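By August Hsiu-ying Yang had been comparing grippers for so long that she had started to judge her own hands by the same columns. She would reach for the kettle in the kitchenette at Drimstead and think, well, wide opening, poor repeatability, and then she would laugh and spill a little on the counter.

There were 4 candidates when the summer began, and now there were two. The Alumora was slim and quick and very slightly smug, if a gripper can be smug (Cristian Villanueva thought it could, and would not hear otherwise). The Bitulitz was slower, with a wider stroke, and its driver sometimes went quiet in the middle of a run and had to be coaxed back. Everybody at Drimstead liked the Alumora. Hsiu-ying liked the Bitulitz, and she had been trying for days to find out whether this was engineering or only stubbornness.

"You feel sorry for it," said Cristian, pulling up a stool beside her.

"I feel sorry for you, with that sandwich," she said. "Look at the numbers."

He looked. In 2660 simulated picks the two were so close that you could have laid a sheet of paper across them. The difference came in the cluttered rooms, the ones with furniture, where the arm had to come in over the back of something and let its fingers down without knocking anything on the way.

"It's the same room every time," he said, chewing. "You could furnish it a bit."

"I did furnish it! I put in a bowl."

She had grown fond of that room, though she would never have said so to Maham Mirani, who signed off on the hours. It reminded her of her grandmother's place, where you had to turn sideways to get to the table and someone was always calling out to mind the chairs.

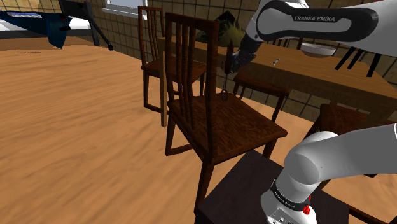
Run 57 was the one she kept going back to. She had stopped it with the gripper down over the slatted back of the nearest chair, the white arm leaning in from the right, and the bowl sitting back there on the long table as calm as you please. She nudged the playback along one step, then back again, and leaned so close to the monitor that her breath showed on it.

"There," she said. "How much room would you want, coming down there?"

Cristian put down the sandwich, which for him was a serious thing to do. "More than that."

"And if the fingers opened wider than you'd planned for?"

"Then I'd want a lot more than that," he said, and she sat back, because he had just argued against the Bitulitz and she had handed him the argument herself.

They were still at it when Maham came by with her coat over her arm and asked which one she should order. Cristian looked at Hsiu-ying. Hsiu-ying looked at the chairs for a good long while.

"Give me until morning," she said, and moved the table back a little, and started the run again.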